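Woltier Open Day: Your Questions

The doors open on 11 July 2019 and we can't wait! Miłosz Kalinowski has been collecting the questions people send us, and these are the ones that keep coming up. If yours is missing, write to the front desk or just ask when you get here.

Where is it?

At the Woltier building in Wunamdale, on the river side of the old rail yard. Use the east entrance, the one with the ramp. The main gate is for deliveries and it will be locked.

Do I need a ticket?

Entry is free, but please sign up. We have room for 364 people over the day, and the lab tours go in groups of 13. You pick a tour time when you sign up. If you only want the demo hall, you can come and go as you like.

How long should I plan for?

A tour takes 40 minutes. Most people then stay in the hall for a good while, and we love that. Last year one family came for the first tour and was still arguing about gears with our staff at closing time.

Can I bring kids?

Yes, please do. There's no lower age limit in the hall. For the lab tour we ask that kids be at least eight, and that every child under 14 has an adult along. Strollers can be parked by the coat racks.

What will be running?

Two rooms. The Nowakowski Room has the real arms, picking and sorting parts behind a clear screen. The Oller Room is all simulation, with big monitors and three stations where you can take the controls yourself. Don't skip Oller! People tend to walk past it on their way to the moving metal, and then the ones who do stop have to be pried out of their chairs.

Why spend so much time in simulation?

You can try a grasp, throw it away, and try again before your coffee is done. Our grasping team ran 1,895 attempts in one week this spring, and nothing got dented. We also get to put the viewpoint anywhere we want, right down among the fingers, and that's a place you could never stand in the lab.

What does the simulated hand look like?

It has three fingers, two black and one with yellow parts, and at the stations you can get really close to it. The things it practices on are everyday shapes. One of our favorites is a rounded piece a lot like half a coconut shell, pale on the inside with a rough brown rim. A curved edge like that is a lovely problem: where do you put three fingers so that it doesn't roll away? Everyone has a theory, and you can test yours on the spot.

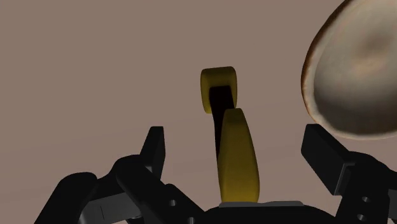
Do I need to know any programming?

Not a bit. You steer with a game controller, and one of us sits next to you. If you do write code, ask to see the script behind the station and bring all the picky questions you've got.

Can I take photos?

In both rooms, yes. On the lab tour, please keep phones in your pocket in the assembly area. Your guide will say when.

Is there food?

Coffee, lemonade and sandwiches in the courtyard, cash or card. The drinking fountain is next to the Oller Room.

How do I get there?

Bus 19 stops right across the street. Parking is tight, so take the bus if you can. Bike racks are by the east entrance.

I can't make it. Will there be another one?

We're planning a smaller evening in October, with only the Oller Room open and longer turns at the stations. Sign up for the mailing list and you'll get the date as soon as we have it.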